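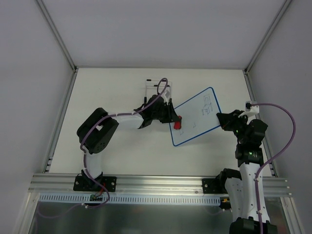
Getting two arms to share one whiteboard

I put off the two-arm version of this build for months. One arm drawing on a board that's clamped down is pretty forgiving. Two arms, with one holding and the other working on the surface, will show you every sloppy screw in the shop! If you've followed my earlier Pavliuk pages you already have the rail and one working arm, so I'm picking up from there.

Step 1. Mount both arms on the same rail

Don't bolt the arms to the table separately. I tried that first, and every time I leaned on the bench the distance between them changed a hair and the calibration went with it. Now both sit on one length of aluminum extrusion and share the same reference. Snug the mounting bolts, run each arm through its full reach by hand with the power off, then tighten for real.

Step 2. Sort out the cables

I used purple cable for the grippers because it's easy to spot against white links. Leave a generous loop over each joint – more than looks tidy. My first try was neat and tight and pulled a connector loose on the very first wide reach (I said some words). Everything else drops into a slotted duct along the rail.

Step 3. Teach the holding arm

Start with the arm that holds. Close the gripper on the edge of the board slowly, and stop as soon as the board no longer shifts when you nudge it with a finger. In the Lelix config my grip limit is 1000 on a scale that goes to 3000. At 2000 the board bowed, and my lines came out with a lovely curve I hadn't asked for.

Grab the edge square on. If the fingers come in at a slant they only touch at the tips, and the board will pivot the first time the other arm pushes on it.

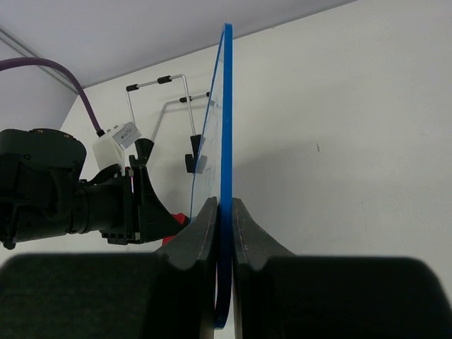 Wusier wrote in after trying the same grip: I'd wrap the fingertips in something rubbery before touching the force setting at all. Mine slid down the edge strip a little on every stroke until I did, and after that I could drop the limit way lower than yours.

Fair point, and I've since tried it with a strip cut from an old bike tube. It does help on a slick edge. I'd still set the limit first and add the rubber second, or you end up chasing two things at once.

Step 4. Bring in the second arm

Drop the speed to the lowest setting and approach from the front of the board, never from the side where the holding gripper is. I save a waypoint a couple of inches off the surface and go in straight from there. It took me 26 tries to get a clean touch, most of them spent a hair too far away, so be patient with it.

Step 5. Let them push on each other

Now run a short stroke and watch the holding arm instead of the marker. If its wrist dips, the problem is usually a loose joint lower down, so go back and check the base before you mess with the software. Mine was the bracket on the right side, a quarter turn short of tight.

When short strokes look good, try a letter. E is a nice one to begin with, all straight lines. Save your poses under a new name before you change anything – I overwrote a good set in October and had to redo the whole evening's work. The pose file format is on the Godside page, along with the printable bracket.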